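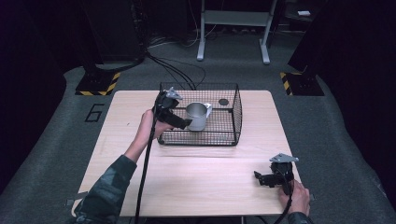

Datasets / Floneo / Family Journal Captions

Floneo is a set of 500 short captions that parents wrote for photos in their home journals. Most cover ordinary days: first haircuts, naps, a walk to the mailbox. Each record holds one caption, the child's age in months and a topic tag. Tags name the main object, so a line about a metal mug in a wire basket is tagged "kitchen" - even when the rest of it is about a grandparent.

## Contents

- captions.csv - all 500 records
- tags.txt - 48 topic tags

Children's names were replaced with initials. Spelling and punctuation were left as written. 158 captions have no age, and that field is blank.

## Contact

Tagging by Saodah Hartono and Ikhsan Liew. Send corrections to Nicanor Arriaga.

Last updated January 26, 2022

Related

- Clurard bedtime stories
- Harahap letters to grandparents
- Steltevgate baby book pages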